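Part 3: Filling the snack basket

If you followed Part 2 you already have the desk cleared and the Trastuver shelf pins tightened, so now we get to the fun bit. I do this on Sunday, late afternoon, before anybody in my house starts raiding the groceries. It's an easy job, but the order matters more than I expected when I first set ours up!

1. Dump the whole grocery bag out on the desk. Yes, all of it. I tried packing straight from the bag for months and always ended up with the bread at the bottom.

2. Pull out anything that's open or past its date. Open packets get an Enby clip and go in the kitchen drawer, so they never make it into the basket.

3. Sort by how squashable things are. Small packets and foil wrappers can go pretty much anywhere, big puffy bags want to be near the top (or leaning on the side), and bread needs its own stretch of space.

Note: I keep my load under 375 grams per side. That's my own kitchen-scale number and I'm a bit fussy, so go ahead and use your judgment.

4. Start loading. Put the flat, stiff packages in first and lean the bags against the rim.

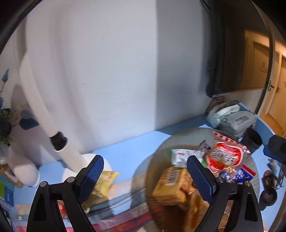 Don't worry if the first try looks like a landslide. Mine always does, and I usually take half of it out again before I'm happy. My neighbor Ivars Kütt packs his in one go and it looks like a store display, which is annoying, but he also only buys four kinds of snack.

5. Turn barcodes and labels whichever way you like, but keep the dates where you can find them. I've given up on making everything face front.

6. Lay long bags, like bread, along the basket instead of across it. Across looks nicer for a minute and then the ends get crushed.

Caution: Don't lift a full basket by one side of the rim. Get both hands under it.

7. Whatever doesn't fit stays on the table for the second round. I like having a patterned cloth down for this part (ours is very colorful), and it makes the leftovers feel a bit less like a mess.

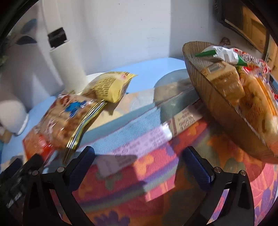
Topping up during the week

You shouldn't need to empty the basket again until the next shop. When it starts looking thin, slide the older packets to the front and tuck the new ones behind. If you've got the Rikel divider, take it out before you do this, it only gets in the way. Wipe the rim with a damp cloth while you're at it, let it dry, and then go on to Part 4 for the drinks shelf.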